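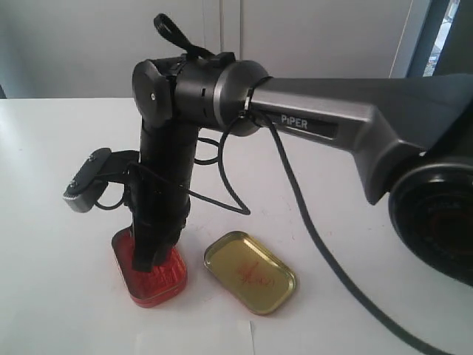 10 December 2023 - by Roxana Arboleda

Ulises Ayala has sung with the Stonbridge choir for 12 years, and he still gets nervous! "My knees go first," he told me over soup - his treat, bless him. He can't read music, so he learns every part by ear in the car. "I know the tenor line by the third red light." Their next concert is in April.

We use cookies to improve your visit. Accept | Settings

I asked if he ever sings at home. "Only to the dog," he said.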